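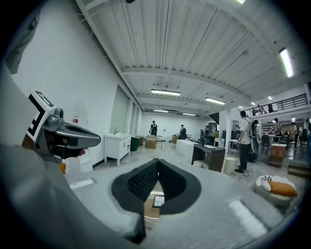 Putting a sink into a big open workroom sounds like a plumber's job and nothing else, but most of what makes it pleasant to use afterwards is down to you. I've helped set up a few of these now (shared craft rooms, a repair club, one very draughty unit over in Gurnby) and I keep getting asked the same things, so I've finally written my tips down in one place.

Start with the sink itself. I'm a big fan of an ordinary bathroom vanity, the sort with a cupboard underneath, instead of a bare basin on brackets. You get the storage thrown in, it hides the pipes, and it stands against a wall without looking like something out of a school changing room. White is fine, by the way! People worry about it showing the muck, but I'd much rather see the muck and wipe it off.

Inside the cupboard, keep it dull. Washing-up liquid, a stack of cloths, hand soap refills, spare bin bags. Mine had turned into a museum of half-used varnish within a month, and it took Tipene Trevaskis and me a whole afternoon to clear it out. Put a shallow tray on the cupboard floor while you're at it, so if a joint starts weeping you'll see a puddle in the tray long before the bottom board swells up.

Bins next, and I have strong feelings about bins. You want one within arm's reach of the sink and another one over by the desks. If there's only the one, paper towels end up balanced on every flat surface between here and the door. Choose different colours as well. We say "green one or white one?" across the room and everybody knows which we mean — no labels needed. Tuck the spare liners in the bottom of the bin, under the one in use, and whoever empties it has no excuse.

Cardboard boxes are the thing I lose sleep over. They arrive, they get emptied, and then they live beside the sink for ever because that's where there was a gap. Two rules have helped us at the Harawira Road room. Anything still holding stuff gets a date written on the side in fat marker, and anything empty gets flattened the same day. If a box really must stand on the floor near water, slip a couple of battens under it. Damp cardboard goes at the corners first and you won't notice until you lift it and the bottom stays put.

Small bits and pieces need tubs with a bit of colour to them. Clear ones vanish on a pale worktop, but I can spot a little orange pot from the far end of the room (and I don't even wear my glasses in there). One kind of thing to a tub, and don't fill it to the brim or your fingers can't get in.

A word on bags and coats. If there are no hooks, things get slung over chairs and desk corners and someone trips. Barrett Bellamy put up a row of pegs by the door for us, 45 cm apart, and I thought that was silly and far too generous until winter came and we all turned up in padded jackets. He was right, I was wrong, and I've told him so.

Lighting! Long tube lights high up are good for the room in general, but you'll still be working in your own shadow if you stand with your back to them. Turn the table before you buy a lamp. We swung ours round a quarter turn and I cancelled the lamp I'd ordered. Blinds want dusting from the top down with an old sock over your hand, and do it before you sweep, not after (ask me how I know).

For a painted grey floor, warm water and a small squirt of washing-up liquid does it. Go easy, as too much leaves a film that grabs every bit of fluff going. Sweep first, mop towards the door, and leave your tea on the other side of it.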